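Vesside Robotics Club
Home | Projects | Reports | Parts List | Contact
Last updated: August 2, 2021

Desk Tidy Project - Final Report

1. Background

The club started this project in February, after the Plorton regional round. Our earlier work all used one arm and one kind of block, and we wanted a task closer to what people have at home. We settled on tidying a desk. The two arms share one table, and each has its own gripper. The operator moves them by remote control and the software records every run, so that we can train a policy on the good ones.

The code is built on Kinsella, the control package left by last year's team. We rewrote the part that keeps the arms apart, which used to stop both of them whenever one came near the center line. Now only the second arm waits.

2. Objects

We picked ordinary desk items with different shapes. Flat things are hard for a two-finger gripper, and round things tend to roll or tip, so the set has both. The pens stay in their holder in every layout we used for the main test.

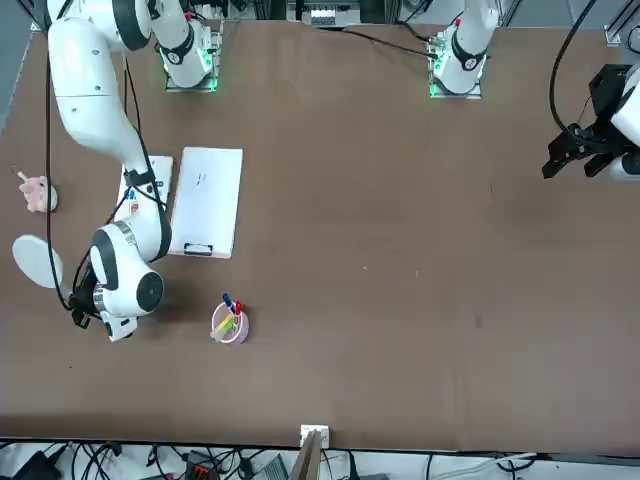 Figure 1. Right arm over the left side of the table, with the pen holder and flat items.

We changed the layout by hand between runs. Early on we were lazy about this and kept putting things back in almost the same spots. The first policy learned those spots and missed when an item was moved by more than 4 cm. After that we used a printed list of random positions.

3. Cameras

Fixed cameras cover the table, and there is a small one at the gripper. The fixed view is good for finding an object but poor for the last bit of the approach, when the arm covers what it is reaching for. The gripper view is what the policy uses for lining up the fingers. We had to lower the exposure twice - white items on the brown table were washing out.
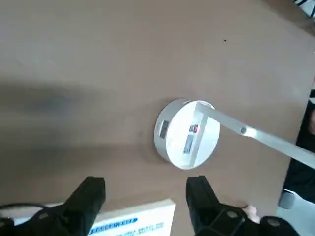
4. Data and training

We recorded 503 runs over the term and threw out 50 of them, mostly for dropped video or a gripper command that arrived late. Training was done overnight on the lab computer. A short script called Rusia checks each file before it goes in and rejects any with missing joint readings.

5. Results

The policy did well on upright items and worse on flat ones. In the final test the clipboard was missed 13 times, nearly always with the fingers closing just above it. Approaching from the side near the clip helped a little. 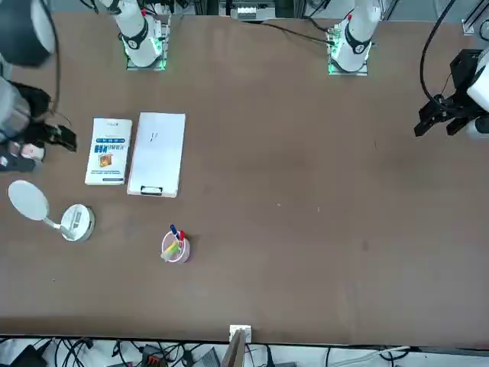 Figure 2. Table layout with clipboard, desk lamp and pen holder.

The lamp gave mixed results. The policy would sometimes go for the head and sometimes for the base, and we had operators doing both in the training data. We should have agreed on one way first.

6. Next steps

- Record the lamp runs again with one agreed grasp.
- Try softer fingertips for the flat items.
- Tie up the cables under the near edge of the table.
- Move the Kinsella settings into one file - at present they are spread over several.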